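Trorkiris Road overpass, finally

5/20/20

The county posted the new drawings for the Trorkiris Road overpass last week, and I read through them on Sunday's leftovers of coffee. The span is 1,925 feet from Derberg to the Koltivberg side, with a ten-foot path for bikes and walkers on the north edge. The old plan had no path at all.

Work is set to start in September and take 28 months. One lane stays open through most of it.

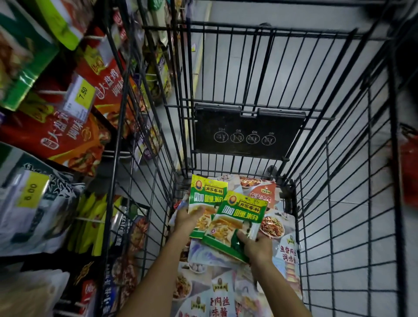
The part I don't like is the Entwistle ramp. It closes for good, and about 3,000 cars a day use it now. They will all go past the school, where the limit is 30. I sent in a comment asking for a signal at that corner.

Comments are open until the end of the month.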